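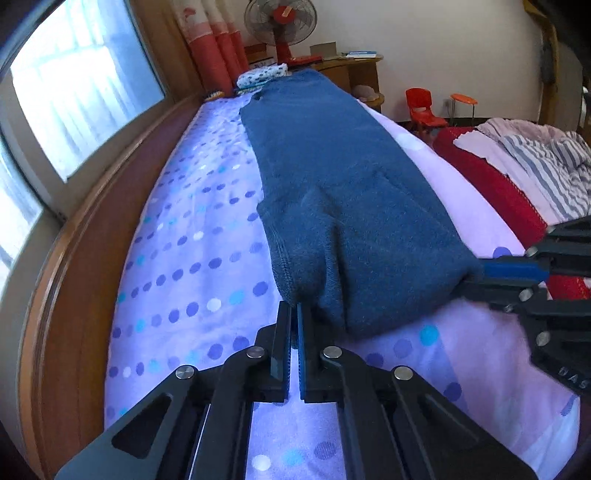 Print this page | E-mail this page

Learning to Fold from Hand-Held Gripper Recordings
Project report, Pernano Robotics Lab course

Our part of the project was the software between the recordings and the policy. The input was 26 sessions of two-handed cloth folding, done with hand-held grippers in ordinary bedrooms. We wrote a tool called Kikmont that lines up the left and right streams, drops segments where tracking is lost, and cuts the rest into windows of 128 steps.

The first version matched streams by start time only. Drift built up over long sessions, so one jaw closed late in replay. We now match on time stamps at every step — slower, but the replay agrees with the video.

Training ran for 4000 steps on the Watkins machine. Of the 51 test windows, the worst errors came just before a grasp, when fabric fills most of the view. Wider windows did not help. The next group should try adding jaw opening as an input.

We use cookies to improve your visit. Accept | Settings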